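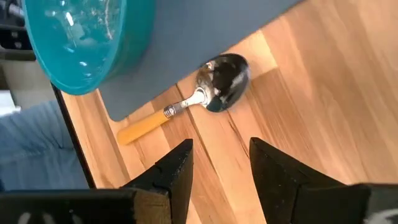 Wrist view, gripper open, spoon across the mat edge.

Workshop > Builds > Table arm > Thread

1/ Table arm update. I've been building this at home since September, with the bigger cuts done at Cirine, the shared shop. The job right now is one spoon: pick it up off the table and put it in the teal bowl.

2/ The camera sits at the wrist, so both fingertips are always in view at the bottom. I like that. When a pick goes wrong I can see which finger touched first.

3/ The fingers are black with pointed tips. The coating on the left one is worn along the lower inner edge and tan shows through. I'm leaving it for now. A refinish changes the thickness a little and then I'd have to redo the closing position.

4/ Spoon notes. The handle is a smooth cylinder, pale yellow, and it wants to roll in the grip. The neck is thin metal with a small ridged collar where it meets the handle. Gripping right behind the collar works best so far.

5/ The bowl end is shiny steel and mostly reflects dark stuff back at the camera. My detector kept reading it as a hole. Now it looks for the handle first and works out the rest from the angle.

6/ Numbers from the last long session: 172 tries, 42 of them with the spoon across the edge of the gray mat. Of those 42 it got 21. The mat edge tips the spoon just enough that one finger lands early.

7/ Tried 2 fixes. Slower approach — no real change. Coming in square to the handle instead of square to the table — better, and I'm keeping it.

8/ The wood is the other problem. Long planks with dark seams, and in bright daylight one side of the table washes out. A seam running the same way as a handle can fool the detector. I could cover the table but I eat at this table, so the software has to deal with it.

9/ Control board is still the Dronari, old firmware. Not touching it until the mat edge picks are above half.

10/ Next is a fork. Files go up on the Biller page once I clean up the wiring notes.

Last updated 2022-07-09

Contact | Copyright Table Arm Build Log | Back to top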